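# 散件的生意

Bircombe 老货场后面那排房子里，有一间专门卖散件。散件是行里的叫法，指从整套玩具、桌上游戏、手工材料包和橱窗布置里掉出来的小东西，没有盒子，没有说明书，多半也没有名字。 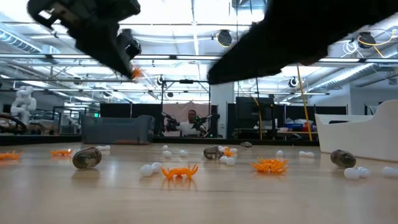
店主 İlker Soylu 做这一行七年了。之前他在 Meltstead 的一家文具批发仓库管货架，仓库换地方的时候清出一批没人认领的小件，整箱称重处理，他买了两箱。第一箱里有骰子、塑料小树、断了链子的钥匙扣，还有一大把他到现在也没弄清用途的透明小圆片。第二箱他过了一个冬天才打开。圆片后来卖给了一位做灯罩的，价钱比两箱货加起来还高，他就是从那时候开始觉得这件事可以做下去。

店面不大，朝街的一半是货柜，靠里的一半是分拣的地方。货柜是旧图书馆的卡片柜，抽屉浅，拉出来一眼能看到底。抽屉外面不写品名，只写颜色和大小。我问他为什么不按用途分，他说用途是买的人决定的，他写了反而耽误事。有一只抽屉的标签写着“橙，带刺”，另一只写着“褐，半透，两头圆”，再旁边是“白，球，小”。来过几次的客人会直接报标签上的字，像在药铺里抓药。

2022年11月10日我第一次去，他刚收到一批混装货。混装货是散件行里最常见的来路，也最费工夫。卖家把库底的东西倒在一起，按重量出，买家不能挑，运回来自己分。这一批里橙色的刺球占了不少。它们是塑料的，有的只伸出几根弯弯的脚，往桌上一放像只小螃蟹；有的刺密，缠成一团，抓在手里要小心别扯着别的东西。同样的橙色，大小差得挺多。İlker 说他见过三种说法，有人说是给孩子捏着玩的，有人说是鱼缸里的摆设，还有人坚持是某种拼插玩具缺了另一半。他没有考证，统统归到“橙，带刺”。

## 倒出来，摊开

分混装货的第一步是倒。听起来简单，做起来有讲究。箱子不能从高处往下扣，小球会弹得满屋子都是，找回来要半天。他的办法是先在桌上铺开一块地方，箱口贴着桌面，慢慢往后抽。东西像粥一样淌出来，球总是跑在最前面，带刺的东西留在最后，有时候互相勾住，要用手去解。

接下来是摊。摊到什么程度，各家做法不同。有人喜欢堆成小堆，一堆一堆地过；İlker 喜欢摊得稀一些，每样东西之间留出能放进手指的空当。这样占地方，但看得清。他说很多错都是在堆里犯的，白球夹在褐色的胶囊旁边，光一晃就当成一样东西捡走了，装了袋才发现重量不对。

然后才是捡。他捡东西有固定的顺序，先捡最扎眼的，再捡最大的，最后捡最会跑的。橙色的刺球颜色跳，站在门口都能看见，所以先走。刺球走了以后桌上一下子安静很多，剩下的褐色和白色就容易分了。胶囊形的那些壳面光滑，带着斑纹，像河边捡来的石头，也像甲虫的背，斜着躺的时候尤其像。白球最后收，用一把旧的漏勺，一勺一勺舀进罐子。

他对桌子的要求比对别的工具都高。现在用的是一张浅色木头桌，面上有一层光，偏蜜色。光面的好处是好擦，小东西推得动；坏处是灯一开就反光，半透明的东西放在反光的地方很难看清边。他试过铺绒布，绒布不反光，球也不滚，可是刺球的脚会挂在绒上，捡一个带起一片。也试过铺白纸，白球在白纸上等于没有。后来他什么也不铺，换了灯的位置，又把最容易看错的几样挪到手边来分。

“桌面颜色要跟货错开，”他说，“我这里白的多，橙的多，深褐的也不少，木头色刚好哪边都不沾。要是有一天收到一箱木珠，那就得另想办法。”

真的有过一箱木珠。那次他借了隔壁裁缝的深色案板，分了两天。

## 称重还是点数

散件怎么计价，行里争了很久。点数公平，费时间；称重快，可是同一个抽屉里的东西有大有小，买到大的吃亏，买到小的占便宜。İlker 的店两种都用。白球这种大小一致的，称重，以 1000 克为一个大包，小包随客人说。刺球论个卖，分大小两档。胶囊形的最麻烦，同样长短，拿在手里轻重也会有差别，他干脆让客人自己挑，挑好了统一价。

大包白球的老主顾是 Sibiya，一家做橱窗布置的小公司，在 Meltstead 的车站那边。她们冬天用量最大，拿来填玻璃缸、垫在首饰下面，或者粘成一片雪地。负责采购的人每次来都自己带盒子，把店里的袋子当场退掉。她们对白的要求很严，偏黄一点的不要，偏蓝一点的也不要，所以同是白球，İlker 还得再分一道。偏黄的那些他另外放着，卖给做人偶的，说是眼珠用偏黄的更自然。

刺球的买主比较杂。有养猫的，买回去扔在地板上；有教小学手工的，拿去蘸颜料在纸上滚，印出来是一圈一圈的点；有一位退休的海员每隔一阵来买几个最大的，说放在窗台上压窗帘。还有做定格动画的学生，一口气要同一个尺寸的，缺一个都不行，因为它们在片子里演的是同一只海胆在不同时刻的样子。为了凑齐那一单，他把整个抽屉倒出来拿卡尺量，最后凑出 16 个，学生当天就拿走了。片子他后来看了，海胆只出场了很短一会儿，从礁石上掉下去，再没有回来。

褐色胶囊的买主最少，可是最肯花时间。它们要对着光看。斑纹有疏有密，有的一头深一头浅，有的颜色匀得像糖浆。来买的人往往一站就是一下午，把一抽屉都过一遍，挑走几颗。İlker 在柜台边放了一张高脚凳和一盏小灯，专门给他们用。有位做纽扣的客人跟他讲，看这种东西不能只看正面，要转着看，转到某个角度斑纹会突然连起来。他自己试了，觉得有时候连得起来，有时候连不起来。

## 没有名字的好处

我问过他，会不会有客人嫌这里的货来历不明。会的，他说，尤其是收集整套老玩具的人。那些人进门先问年份，再问厂家，问完就走。他答不出来，也不打算编。散件里偶尔有刻着字的，他会单独放一只抽屉，谁认得谁拿去看。剩下的绝大多数什么字也没有，模子线还在，浇口没修干净，看得出是便宜货。

便宜货也有便宜货的讲究。同一副模子出来的刺球，早出的刺尖锐一点，晚出的发钝；有些颜色里掺了别的料，放久了会发白。他把发白的挑出来降价。有人专门要这种，说颜色旧一点摆在花盆里好看。

没有名字还有一个好处，是客人会自己给它们起名字。那种脚弯弯的小刺球，孩子们叫它“爪子”，裁缝铺的人叫它“苍耳”，做动画的学生叫它“海胆苗”。褐色的胶囊叫法更多，枣子、药丸、虫蛹、茶糖，我在店里坐了一个上午听到的就有这些。İlker 把听来的名字记在一个本子上，偶尔拿出来对。有一回电话里有人要“一把虫蛹”，他翻了本子才知道是哪一只抽屉。

这个本子后来派上了别的用处。今年春天，也就是四月，他和住在附近的几个朋友想出一个桌上游戏，取名叫 Poveck。名字没什么意思，是把一块旧木牌上剩下的字母拼在一起念出来的。游戏用的全是店里的散件。刺球当障碍，胶囊当棋子，白球当筹码。规则改过很多遍，目前的版本是这样：先把三样东西混着撒在桌上，不许整理；轮到谁，谁就用一根手指推一颗胶囊，从刺球之间穿过去，碰到白球就可以收走，碰到刺球就得把收来的吐一颗出来，放回原地。胶囊两头圆，推的时候不走直线，这是全部的难处，也是全部的乐趣。

我玩了一局，输给一个上小学的女孩。她的办法是从来不推远路，每次只挪一点，把胶囊挪到一堆白球旁边，再慢慢吃。我总想从两个刺球中间直接穿过去，十回有九回撞上。刺球撞一下会转，转完了脚朝着别的方向，原来能走的缝就没有了。

Poveck 没有正式卖过。店里有几只布袋，装着配好的散件，谁想玩就借一袋回去，还回来的时候数目常常对不上，少的多半是白球。他不追究。地板缝里的白球他每个月扫一次，扫出来的够再配一袋。

## 关于收纳

写这篇稿子之前，我以为散件生意里最难的是进货。去了几次之后觉得最难的是放。货柜的抽屉看着多，一旦分细了马上就不够用。刺球不能压，压了刺会弯，弯了回不来；可是不压又占地方，一只抽屉装不了多少。İlker 现在的放法是一层刺球一层薄纸板，纸板上剪几个洞，让上面一层的脚插下来，跟下面的错开。他说这是从鸡蛋托学来的。纸板要常换，时间长了洞会豁开。

胶囊怕磨。壳面有光的东西互相碰，碰多了会起毛，斑纹就看不清了。他试过用米垫着，招虫；用锯末，粘一身粉，卖之前每一颗都得擦。现在用的是碎毛毡，裁缝铺给的边角料，不要钱。每只抽屉铺一层，胶囊摆在上面，尽量不叠。搬动抽屉的时候要平着走，上楼梯要两个人。

白球什么都不怕，就是会跑。罐子一定要宽口带盖，窄口的看着稳妥，倒的时候却容易堵住，一拍底，哗的一下全出来。店里的地面有一点斜，朝后门的方向，掉了的球都会往那边去。他在后门的门槛前钉了一根木条，球滚到那里就停。有时候一天过去，木条前面会攒起一小排，大大小小，混着头发和线头。

标签他用铅笔写，改起来方便。有一阵他换过打印的，整整齐齐，过了一个季度就全不对了。这一季带刺的多，下一季可能全是圆环；原来的抽屉塞不下，要拆成两只；原来的两只卖空了，又合成一只。橡皮擦多了标签会起毛边，撕掉换一张。旧标签他没扔，夹在本子里，翻一翻能看出哪一年收过什么。

我翻到一张写着“蓝，软，不知道”的，问他是什么。他想了一会儿，说不记得了，反正卖完了。

## 家里也能分

这两年有客人不买东西，专门来问怎么分。多半是家里有孩子的，玩具箱到了某个时候会变成一箱散件，整套的早就不成套，舍不得扔，也没法玩。İlker 的意见是先别买收纳盒。盒子一买，人就会照着盒子的格数去分，分出来的类别往往跟家里的东西对不上。先倒在桌上，摊一个晚上，看看孩子走过的时候伸手拿什么。

他自己带过几次这样的分拣，在 Bircombe 的社区活动室，一张长桌，各家带各家的箱子。规矩只有几条：不许问“这个还要不要”，先分再说；分到手里不知道放哪儿的东西，单独放一边，最后一起看；别人的箱子不要伸手。最后一条最难守。有一家倒出来满桌的小轮子，半张桌子的人都围了过去。

分完以后怎么处理，他也不给统一的办法。有人把橙色的归成一罐，摆在厨房窗台，什么形状都有，就图颜色。有人按手感分，扎手的一罐，滑的一罐，孩子闭着眼睛伸进去摸。有人分完了看看，又全倒回原来的箱子里，说心里有数就行。那位家长后来还来过店里，问有没有同款的小白球，家里那几颗丢得只剩两颗了。店里有，偏蓝的那一罐，她拿了一小把。

分拣时常用的东西，我照他说的抄了下来，想试的人可以参考：

- 一张颜色跟货错得开的桌子，边上最好有一道矮沿
- 浅盘几只，烤盘也行，深碗不好用
- 旧漏勺一把，专门对付球
- 铅笔、橡皮、裁好的纸条
- 一只空罐，装不知道该放哪儿的

镊子他不推荐。用镊子夹刺球，一用力就弹出去；夹胶囊，打滑；夹白球倒是可以，但一颗一颗夹太慢。他自己平时就用手。指甲留一点点，推白球的时候有用。

## 下午

店里最忙的时候是下午，放学以后。孩子们不进货柜那边，直接往里走，围着分拣的桌子看。İlker 让他们看，也让他们帮忙，条件是先洗手。孩子分得比大人快，也比大人狠，觉得不像的立刻扔到一边，不犹豫。有个男孩坚持带密刺的和带弯脚的不能放一起，说一个是“爸爸”，一个是“爪子”，根本不是一家。İlker 听了以后真的把“橙，带刺”拆成了两只抽屉，一只写“密”，一只写“疏”。拆开以后客人找起来确实快了一些，也有老主顾抱怨，说原来混着的时候翻一翻挺有意思的。

我最后一次去，桌上又是新到的一箱。他正在解两个缠在一起的密刺，解了很久，刺跟刺咬得紧，要找准一个角度往外旋。旁边的收音机在报天气。解开以后他把两个都放进盘子里，又去拿下一个。靠墙还有几箱没开的，箱子上用铅笔写着到货的日子，有一箱底下洇了一块，他说那是运来的时候就有的，里面听声音像是珠子。

我问他什么时候开那一箱，他说先把 Sibiya 的白球配齐，她们的人明天来取，盒子已经提前送过来了，摞在柜台底下。

店在老货场后排，门口没有招牌，门把手上挂着一只布袋。周一不开。混装货不零卖，想看的话可以进去看，桌边有凳子。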